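**访谈｜租赁住房的验房与交付：访Clorwood公寓运营负责人西格伦·莫根森（Sigrún Mogensen）**

2023年9月28日，星期四

Clorwood公寓位于Irport新区东侧，由Clala物业管理公司受托运营，是该区首批整体转为长期租赁的住宅项目。项目共有住房300套，首批195套已于今年5月完成交付，其余各套将分批入市。近日，本刊就验房流程、押金管理及租约条款等问题，对运营负责人西格伦·莫根森进行了专访。

谈及项目由销售转为租赁的缘由，莫根森表示，这一决定由业主方Steinarsdóttir置业作出，主要依据是区内租住需求的变化。“前来咨询的人当中，相当一部分在附近工作，合同期多为一到三年。他们需要一套可以稳定居住的房子，暂时没有购房计划。”她说，户型设计未作改动，调整集中在收纳、隔声和公共洗衣房等方面。

关于验房，莫根森介绍，公司要求每套住房在签约前和退租时各查验一次，由运营人员与承租人共同到场，使用同一份清单。清单按房间编排，涵盖墙面、地面、门窗、水电及固定设备，逐项填写现状并由双方签字。“过去行业里的通行做法是交钥匙时口头确认，退租时再凭印象讨论。大部分纠纷由此产生。现在双方手里各有一份签过字的文本，谈话就容易得多。”

她同时指出，清单的用语需要统一。早期试行时，不同人员对“轻微磨损”的理解差异较大，同一道划痕在两份记录中写法不一。公司随后编制了用语说明，对划痕、污渍、松动、缺损等常见情形分别作出界定，并要求注明所在位置。 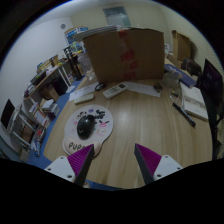
押金争议是本次访谈的重点之一。莫根森坦言，争议金额通常不大，却最影响承租人对运营方的评价。按照现行规定，扣款须附清单对照及维修报价，承租人如有异议，可申请由另一名未参与查验的人员复核。她特别提到小件物品的管理：固定设备很少遗失，容易说不清的往往是钥匙、门卡和遥控器。一只白色的空调式遥控器，与鼠标、鼠标垫一同放在浅色木质书桌上，搬家时便很容易随私人物品一并装箱。“这类物品我们单独列一页，交付时点交，退租时点收，缺了就按事先公布的价格补配，不再另行协商。”

在租金方面，莫根森表示，续租价格的调整幅度已写入合同，承租人签约时即可知悉上限。对于部分租户提出的按季付款改为按月付款的建议，公司已经采纳，自下一批合同起执行。她认为，付款周期缩短会增加财务部门的工作量，但对刚到本地就业的人员较为友好。

被问及宠物政策，她的回答较为审慎。目前项目允许饲养猫和小型犬，每套以两只为限，须提前登记，公共走廊内应使用牵引绳。“有住户希望放宽，也有住户希望全面禁止。我们收到的书面意见，两种立场都有。”她表示，相关条款将在年底前重新审议，在此之前维持现行规定。

对于外界较为关心的转租问题，莫根森态度明确。承租人因工作调动需要提前离开的，可向运营方推荐接续承租人，经资格审核后重新签订合同，原承租人不再承担剩余租期的租金；未经书面同意的转租和短期出租一律视为违约。她解释说，短期住客频繁更替，对门禁管理和邻里安宁均有影响，项目开放以来收到的噪声投诉中，此类情形占有一定比例。

访谈最后，莫根森介绍了下一阶段的安排。尚未交付的住房正在进行室内收尾，预计先开放北侧楼栋，看房须提前预约。已入住的承租人可在原租期届满前六十日提出换房申请，同等条件下优先于新申请人。换房同样须办理退租查验，原押金可转入新合同，差额多退少补。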